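3.2 Keeping the gripper in working order

Most of what we learned about looking after the wrist came from a plain sitting room, and we would like to spend a little time on it here, because papers on household tidying tend to pass over upkeep in a sentence or two. The arm we used, which everyone in the group came to call Ceren, carries a two-finger gripper with a parallel-bar linkage on either side and a small camera at the wrist that looks out over the fingers. The camera matters to this section almost as much as the fingers do. When a linkage is even slightly off, the first sign is usually in the wrist view, well before the joint readings show anything a person would call a fault.

Our routine had a short part and a long part. The short part was done at the start of every session. The operator opened and closed the fingers through their full travel, wiped the camera window with a dry cloth, and checked by hand that the bolts at the outer pivots had not begun to back out. We did try leaving the bolts for the end of the week – a choice we regretted by the first Friday, when the left linkage had enough play in it that thin objects slid sideways as the fingers closed. After that the bolts were checked daily, and a paint line across each head let the operator spot a turned bolt without reaching for a wrench.

The long part came after every 457 grasps. Fatima Moodley, who kept the Jedcombe log for us, wrote down the finger gap at full close, the offset between the two fingers, and the motor current at a fixed grip. Across the 3,021 grasps in the log, 291 were marked for a second look, and 19 of those led to a repair of one kind or another. Nearly all of the repairs were small. We replaced worn pivot pins, and twice we had to set the finger gap again from scratch, which is slow work if you have not done it before (the Grusix service sheet is a great help, and we have added our own notes to it in the appendix).

We chose light household litter for these checks, mainly plastic bottles and used tissues, and we would warmly recommend it to anyone setting up a similar cell. A tissue asks the fingers to meet properly, while a crumpled bottle gives way under them and tests the grip setting. Figure 4 gathers four wrist views from the same home, with the linkages in sight in each.
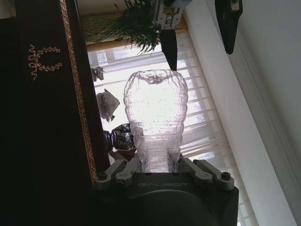
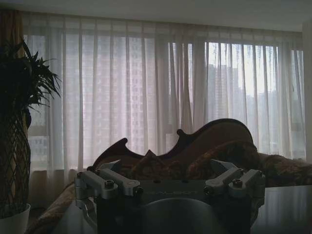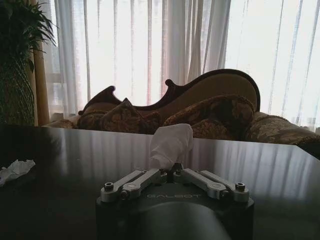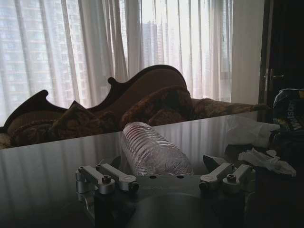
Figure 4. Wrist-camera views of the gripper and its linkages during work in the home. The first shows a crumpled bottle held upright, the third a tissue pinched between the fingers, and the fourth a bottle lying on its side on top of the gripper.

Light was the other thing we had to learn to live with. Strong daylight makes the paint lines hard to read, and for the long check we ended up bringing a small lamp and setting it low on the operator's side. The McKinnon fixture, which holds the wrist at a known angle while the gap is measured, was a welcome addition in January, and it cut down on disagreements between operators – two people measuring the same gap by hand could differ by more than the wear we were trying to find. We have kept the earlier hand measurements in the log, marked as such, and they are left out of the wear estimates in Section 3.3.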